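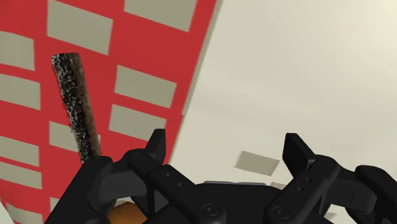
Wekesa Were thought we should throw out every failed attempt before training, and for the first month of the project that is what we did. Tumaini Rotich disagreed from the start, and the two of them were still arguing when we wrote our midterm slides. In the end we kept the failures, in a folder of their own, and I'm so glad we did!

Our project, which we named Felness, is a set of simulated gripper demonstrations for a small imitation learning model. Everything was recorded in simulation. A person drives the arm with a hand controller, and the program saves the view near the gripper along with the joint positions and whether the fingers are open or closed. The picture comes from a moment with the fingers open and nothing between them, a dark rod leaning behind the left side and a red patterned surface next to a plain pale one. We like backgrounds like this one. A model that has only seen plain tables gets confused fast — ours certainly did.

We collected 70 demonstrations over 9 evenings in July. Each one could last up to 14 seconds, and then the recorder stopped by itself. Two of us drove and the third checked the files.

The hardest part was driving the same way twice. Wekesa goes straight in, fast, and closes at the last moment. Tumaini hovers first. When we trained on both styles mixed together, the model sometimes hovered and then simply stayed there, which was frustrating but also really fun to figure out. We went back and labeled every demonstration by driver, and the hovering got much rarer.

What we changed along the way:

Starting position of the arm is now random
Surface patterns are swapped after every run
A demonstration with a dropped object is kept and marked as failed

We still want to try the failure folder as training data for a second model that only predicts whether a grasp will hold. Tumaini has already started on the labels.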